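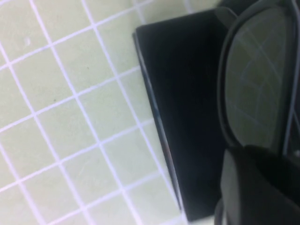
White grid lines on a pale yellowish-green mat.

Kerell introduces the Emlow, a pocket interpreter that admits when it didn't catch that

Handheld translator works offline, starts in one press, and would sooner ask you to repeat yourself than order you the wrong soup

Kerell, a maker of small devices for people who would like to put their phones away for an hour, has announced the Emlow, a handheld voice translator that goes on sale in May. It handles spoken conversation in 12 languages with no network connection, no account and no paired phone. It also does something the company believes travelers have been missing: when it is unsure of a sentence, it says so.

"Every translator I have ever used was completely confident," said Nantana Inthanon, founder of Kerell. "I once asked a pharmacist for something for a sore throat, and the device told her, in a lovely clear voice, that I was being followed by a horse. She was very kind about it. I did not get any lozenges."

The Emlow scores each phrase as it hears it. If the score is good, it speaks the translation. If the score is poor, it gives two short beeps and asks the speaker, in the speaker's own language, to try again. If the second attempt is no better, it offers its best guess and announces it as a guess. Early testers found this annoying for a day or so and then stopped mentioning it, which the company has chosen to take as praise.

One button, mostly

The device has a single large button on the front. Hold it, talk, let go. The Emlow works out which of the two chosen languages it is hearing, so there is no need to pass it back and forth or remember which side belongs to whom. A smaller switch on the edge changes the language pair and can be worked with a thumbnail.

Kerell did consider a touch screen. "We built one," said Wichai Ongart, head of hardware. "It was beautiful. Then we took it outside at noon and none of us could read a word of it. So now there's a button." A small display remains for anyone who wants to check the text of the last phrase, and it can be turned off completely.

The battery lasts 10 hours in ordinary use, by which Kerell means a day of asking for directions, ordering meals and apologizing. Continuous talking will drain it faster. The device charges over a standard USB-C cable, and one is in the package. There is no charging dock, stand or cradle, and the company has no plans to sell you one.

What it knows

The phrase data was built with Folow, a language studio that records everyday speech in kitchens, bus stations, repair shops and other places where people do not talk like textbooks. Folow's team, led by linguist Chanida Noiphan, gathered more than 1,000 hours of conversation for the project, much of it between people who were interrupting one another.
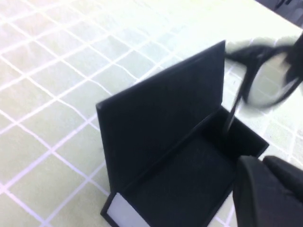
"Studio recordings are clean and polite," Noiphan said. "Then you go to a market and the seller has a mouth full of mango and a radio going behind her. We wanted the second kind. I have now listened to more arguments about the price of fish than I had planned to in this life."

The studio also spent several weeks on numbers, prices and times of day, where a small mistake tends to cost the most. The Emlow repeats any number it hears back to the person who said it before passing it on. The habit adds a moment to each exchange. It can be switched off by anyone feeling lucky.

The company would like to be plain about the limits. The Emlow is made for general conversation. It is not made for contracts, court appearances or medical consent, and the manual says this on the first page in large type. It does not do poetry. It has been known to attempt jokes, with mixed results, and a setting called Plain Speech will discourage it.

Privacy

Speech is processed on the device and erased when the next phrase begins. Nothing is uploaded. Language updates arrive by cable from a computer, at a time of the owner's choosing, and an owner who never chooses one will still have a working translator. Kerell does not collect recordings from customers and has asked its marketing department to stop bringing it up.

First customers

A pilot group has been carrying the Emlow since last year, among them the front desk staff at Meléndez, a family-run guesthouse that receives visitors from a good many places and has one person on duty at night.

"At two in the morning a guest wanted to tell me something urgent," said Boonsong Nakpan, night manager at Meléndez. "The machine beeped at her twice. She slowed down, and it turned out to be about a faucet. With the old one I would have called the fire department. Again."

Availability

The Emlow will be sold directly by Kerell and through selected travel shops. It comes in gray, and in a second gray that the design team insists is different. Each unit includes a wrist strap, the charging cable and a printed manual of 39 pages, most of which are the same few pages in other languages. Those who ordered before launch will be shipped theirs first, in the order received.

About Kerell

Kerell designs and sells small single-purpose electronics. Its earlier products include a travel alarm clock that only tells the time and wakes you up, still its best seller.

Press contact

Lamai Kamolrat, Communications, Kerell
Review units are available on request. Please return them. The last batch is still traveling.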